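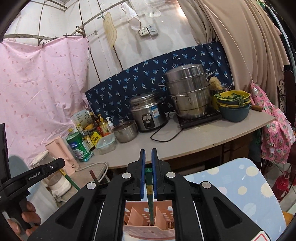
The noodle counter at Bremholm

By Corrado Zanetti

Shares 276 | Comments 60

Get to Bremholm before noon in August and you'll still find a line down the steps of the old ferry hall. I stood in it for the better part of an hour and I'd do it again tomorrow! What everyone wants is a bowl of cold buckwheat noodles, served with a cup of dipping broth and a heap of shredded scallion, and it is the best lunch I've had all summer.

Guido Bianchini has run the counter for two years. He grew up in a bakery family and came to noodles sideways, through flour (he can talk about milling for as long as you let him, and I let him). His buckwheat comes from Wukside, up the valley, where the fields sit high enough that the nights stay cool. He mixes each batch by hand in a wide bowl, adding water a splash at a time until the crumbs look like wet gravel, then leans his whole weight into it.

The cutting is the part to watch. The dough is folded over on itself like a bedsheet and the knife comes down so fast that it sounds like rain on a tin roof. He makes 130 portions a day, and when they're gone the shutters come down.

Order the plain bowl first. Dip only the ends, slurp loudly, and save some broth, as a pot of the cooking water comes around afterward to thin it into a kind of soup – cloudy, nutty, wonderful. Then, if you have room, go back for the version with grated radish, which has a real kick to it.

Guido is already thinking about winter, when the cold bowls give way to hot ones with duck and leeks. I've put my name down.

Related
Stomgate's best bread, street by street
A morning at the Pellegrini mill
What to do with too many scallions

Contact us | Back to top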